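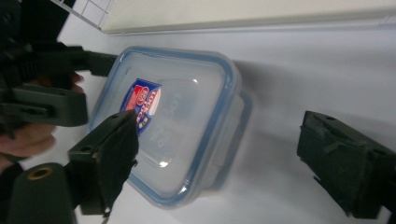

Fig. 2. Clear box, clear lid, blue sealing rim.

Food Storage, Unit 11 handout (S. Henao)
Bring this to the Onby kitchen, we start at the sinks

Lids first. Most leaks in class last term were the rim, not the box. A sealing rim has to sit flat all the way round, corners too. Rounded corners are easier to wipe, square ones hold crumbs. Check both anyway.

Stickers: peel before first wash. Warm water, thumb, a little cooking oil for the glue. Don't scrape with a knife, it scratches and then you can't see in. Copy down anything usefull from the label before it goes in the trash.

Water test (pairs)
- fill box half way, lid on, dry the outside
- turn over above a paper towel, count to 100
- any spot on the towel = reseat the lid, do it again
- fails twice, put it on Rajitha's tray. Dry goods only after that

Labeling. Tape on the side, never the lid, lids get swapped. Write what it is and the date it went in. Initials if it's going in the shared fridge.

Cooling: shallow layer, lid resting loose till the steam is gone, then close and into the fridge. Don't leave it out on the counter all afternoon!! Soup gets split into 2 boxes.

Stacking - heavy at the bottom, same shape on same shape. Lids stored upright in the rack next to teh boxes.

Reading for next time: Mok packet, the part on freezing. Short quiz, mostly on rims and dates. Mitra has spare copies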